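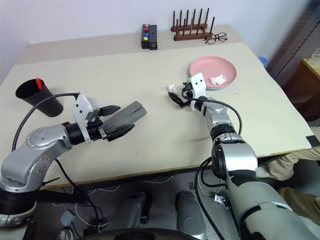
Clascombe, June

Two arm cell at Tamedik, day two of the service. Going to post as I go, partly so I've got a record and partly because the last lot left me no notes at all. Thread.

1/ Left arm first. It's been drifting. Not loads, a couple of mm by mid afternoon, but enough that the long flat fingers come down beside a thing and not over it. Right arm is fine. Right arm is always fine.

2/ Checked the obvious. Joint screws, all snug. Wrist to gripper housing, snug. Fingers parallel when closed, put a feeler gauge up the gap and got the same both ends. So not the gripper. Damn, would have been an easy one

3/ Cable loop on the left. It goes up over the rounded joint and back down and I have never liked it. Too short and it tugs the wrist at full reach, too long and it flops on the table. Yadav sheet says leave slack for a full turn, doesn't say how much that is in actual cm. Thanks.

4/ Let out a bit, re-tied, ran it slow through the whole sweep with my hand on the stop. No tug now. Marked the tie point with paint pen so the next person can see if it's crept.

5/ Right arm has the small black gripper, different beast. Paper is my test for that one. Bit of white paper, close on it, give it a gentle pull. Slides out = pads need a clean. Tears = force is set too high. You want it to hold and come out whole when you open up.

6/ Someone asked why not use the proper test block. Because the test block is in Pusanau with the other cell and paper is free

7/ Pads. Wipe with a lint free cloth, barely damp, then leave it alone for a few mins. Do NOT use the orange solvent. It's lovely on the bench and it eats the pads. Ask how I know. Don't ask.

8/ Table next. Everything stays on it while I do this, buttons, peg rack, plate, cup, the lot. Purists will want it cleared. But the arms work round that stuff every day so I want to see them move round it now, at quarter speed, before I hand it back.

9/ Also yes those are glasses in front of the pegs. Moving on.

10/ Black tape on the front right corner is what I line up to. Touch off there with each arm, write down the numbers, compare with last time. Left was out before I did the cable. Redoing it after lunch when its warmed up, cold numbers tell you nothing on this one.

11/ Floor. White wires running across between the columns are next on my list. Want them in a cover strip. A wheel goes over them once and you get an intermittent fault that takes a week to find. Have ordered 2 m, will probably need more.

12/ Back from lunch. Touch off on left arm: good. Did it 11 times to be sure and they all landed inside tolerence. So it WAS the cable. Whole morning on a cable tie.

13/ Long run going now, 241 cycles, watching the loop not the fingers. If it rubs anywhere it'll be over that silver joint.

14/ Run done. Tiny shiny patch on the sleeve, wrapped it. Will look again at about 1000 and if it's worse the sleeve gets swapped.

15/ For whoever gets this next: tie point is paint marked, pads cleaned, force on the right unchanged, touch off numbers are in the folder on the cell pc under service. Cover strip due Sunday, don't fit it without unplugging first pls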